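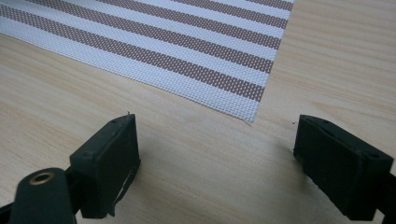 Table setting by gripper: where are you all at?

Home | Forums | Shop Floor | Automation at Work | New Posts | Log in

E-mail this thread | Print this thread

striped_and_tired
I'm on the table prep line at Cureo's banquet operation in Stakamville. In July we got the new grippers, and I have now been retitled from "setter" to "placement lead," with the same paycheck and a different lanyard. The job used to be putting down a mat, straightening it and moving along. Now I use a gripper tool to do the demonstrations, and afterward I check what the arms learned from me.

We do 400 covers on a big night. Has anybody else gone through this, and did the work get better or only weirder?

lowbay_larry
Weirder. I'm at a plant that packs dinnerware and we went through it last year. First thing I noticed was the pads. Ours were a mess in a month. Looks like your left one already has a torn strip hanging off the side. Put that on the log before somebody tells you it's your technique.

striped_and_tired
It's on the log. The log goes to Kamran Bugti, who forwards it to Trutura, who reply that they have received the log.

mise_en_plaza
I'll be the unpopular one. I set tables by hand for 12 years and my wrists are shot. If a pair of black fingers wants to pick up a woven placemat for the rest of eternity, they can have my blessing and my apron. People get sentimental about jobs they'd never let their kids take.

lowbay_larry
Fine, but did you keep the hours?

mise_en_plaza
Most of them. We went from 8 on the prep crew to six. Two moved to the dish side, and one of those two still isn't speaking to me.

Katia Caruso
Shift supervisor here, different company, using my real name because I forgot to pick another one when I signed up. The mats are the hard part and management never believes it. A plate is a plate. A mat with an open weave bends and snags, and it shows every degree you're off. With brown and white stripes like yours, a guest can spot a crooked one from the coat check. We moved to plain mats and our redo pile shrank a lot. The designer took it badly.

striped_and_tired
I suggested plain mats. I was told the stripes are "part of the Cureo welcome." The welcome also has a loose thread at the corner, for the record.

fork_left
Trim that thread. On our line one loose end wrapped itself around a finger pad and we lost most of a morning.

mise_en_plaza
Don't trim it, pull the mat. Trim it and next week you've got a bigger hole.

fork_left
We've trimmed hundreds. No holes.

mise_en_plaza
Then you have nicer mats than we do.

Katia Caruso
Back to the actual question, please. What changed for my people was the talking. Setting by hand, two of them would work down a table and gossip the whole way. With the tool it's one person per station, watching their own hands. It's quieter, and I don't count that as an improvement. We put the stations face to face after Lodhi, our oldest setter, threatened to bring a radio. The gossip came back and so did two people who'd been asking for transfers.

lowbay_larry
Ask for a rate, too. If they want 48 demonstrations a shift out of you, that's a skill and it should be on your pay stub. We asked late and got a pizza.

striped_and_tired
What kind of pizza?

lowbay_larry
Plain.

striped_and_tired
Okay, I'm asking for face-to-face stations and a rate. Will report back. Mat question still open, apparently.

Related threads
Who cleans the tool at shift change?
New job title, same job
Finger pads: tape or replace?
Getting your training hours in writing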